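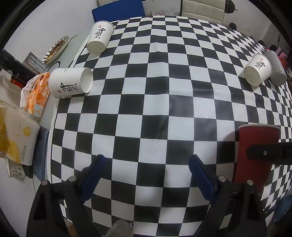
Teekränzchen für den Lesekreis, was schenkt ihr aus?

Dendar schrieb:
Hallo zusammen, im September kommt mein Lesekreis zum ersten Mal zu mir und ich will Oolong machen. Meine Kanne fasst 300 ml, das reicht ja nie für alle! Jetzt überlege ich, ob ich in der großen Thermoskanne vorziehe oder doch mehrere Aufgüsse mache. Und wie heiß nehmt ihr das Wasser?

Geltero schrieb:
Bloß nicht vorziehen, das wird bitter. Ich nehme 91 Grad und gieße dreimal auf, der zweite ist eh der beste :)

Correa schrieb:
91, hast du ein Labor daheim? Bei 80 Grad schmeckt mir so ein heller Oolong viel blumiger. Und Thermoskanne geht schon, wenn man die Blätter rechtzeitig rausholt. Mach ich bei jedem Geburtstag so.

Geltero schrieb:
80 ist für Grüntee, sorry. Da kommt beim Oolong doch nix raus.

Turkuteo schrieb:
Kommt auf die Röstung an, ihr habt wahrscheinlich ganz verschiedene Sorten. @Dendar was hast du denn da?

Dendar schrieb:
Einen hellen, grünlich gerollt, mehr steht nicht auf der Tüte. Dann probier ich morgen mal beides aus. Pappbecher gehen aber, oder?

Correa schrieb:
Klar, nur nicht ewig drin stehen lassen.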